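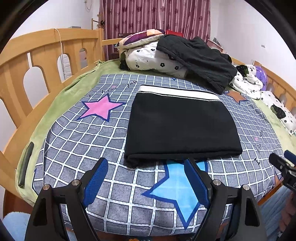

Starry sheet and green fleece, black cloth folded on top.

4/19/24

Up at half four again, which is getting silly, but the forecast said mist over Tramdale reservoir and I've been waiting for mist since before Easter. Flask, two rolls, the long lens, a banana. I forgot my gloves! Had to drive with my sleeves pulled down over my hands until the heater woke up.

No mist. Not a wisp. It was flat grey and the water looked like a car park, and I very nearly turned round and went home to bed. But there was a pair of great crested grebes out past the buoys, so I sat down on the wet step by the slipway and thought I'd give them until the banana was gone.

Well. They came in! They did the whole head-shaking thing, face to face, necks up, ruffs out like two people at a very posh wedding trying not to laugh. I've only ever seen it from far too far off. I had the black and white film in, HP5 (left over from the boatyard day), and for a moment I was cross with myself because of all that lovely chestnut on their cheeks. Then I stopped being cross and got on with it. I took 18 frames in what felt like one breath and then the winder stuck because I'd reached the end of the roll and hadn't noticed. I was changing film with cold fingers when they did the weed dance. Of course they did. I saw it, though. They rose up chest to chest with bits of green hanging out of their beaks, paddling like mad, and I just sat there with the camera back open on my knee and watched. I don't mind as much as I thought I would. I mind a bit.

Chatted to a man with a spaniel who wanted to know if I'd got "the ducks". I said yes. He said there were better ducks at Pomitz, and there's a bakery there as well, so I might have to look into it. The spaniel had something dead in its mouth the whole time and he never mentioned it.

Home by nine, toast, then a proper go at the comments on my photo page. I'd let them build up terribly. The cormorant from last week has 87 likes, and I can't work out why, it's a cormorant on a post. The one I was proud of, the moorhen with the ripples going right out to the corners, has 7. Someone wrote "nice duck" under it. Somebody in Echeverría left a long and very kind message about the coot chicks, all about how they look like burnt matches with red heads (they do!), and asked what developer I use, so I wrote back at far too much length about dilutions and then worried I'd been boring, and then added another bit. Their own pages are wonderful, mostly swallows on wires, ever so plain, lots of white sky. I went back through months of them and let my tea go cold. I'd like to try that, leaving things out. I always want the reeds and the bank and the reflection and the bird, and by the time it's all in, the bird's the size of a pea.

Also had the usual nudge about the Prornville meet-up. It's 2 hours each way on the train and they start late, so you get the worst of the light, but I do want to see the terns and I did promise last year and then had that cold. I've said probably. I'll bring the lighter lens, my shoulder was grumbling all afternoon after this morning and I only carried the thing from the car.

Developed the first roll after lunch. I love that bit, still, even with the smell and the kitchen timer shouting at me. Hung the negatives over the bath and had a squint with the loupe. Some are soft, I think I was breathing too hard, and there are a couple where one bird has its head turned and it looks like they've had a row. But there's one near the end with both of them dead level, beaks nearly touching, and a single drip coming off the left-hand one. I've looked at it far too many times already. I won't scan it tonight, it wants to dry properly and I know what I'm like, I'll get a hair on it.

The second roll has four frames on it, all of empty water, and one of the slipway by accident. I'll use it up on the sparrows in the hedge.

Sky's clearing now, and it's gone properly chilly. Clear and cold with no wind could mean mist in the morning. I've put my gloves in the car and set the alarm for twenty past four, and I need to buy more bananas.

Recent entries
Coot chicks, finally
Cormorant on a post
A wet day at the boatyard
Moorhen ripples and a ruined sock
Why I'm still using film
Rooks in the wind, none of them sharp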